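Crenshaw Street Litter Counts, data card

Bag tallies from the Crenshaw neighborhood cleanups. Small set, still messy.

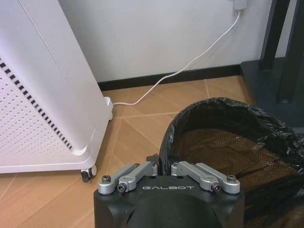
What's in it
2128 rows, one per item picked up. 19 blocks. CSV, comma seperated, header on line one.

Columns
block, item, material, bag_id, notes. Notes mostly blank.

Known problems
Block 8 got entered twice in February, dupes still in there. "Cup" and "cups" both used, merge them yourself. Almost 100 rows have no material.

Contact
Mavis Calloway for the data, Kári Sveinbjörnsson for teh block map.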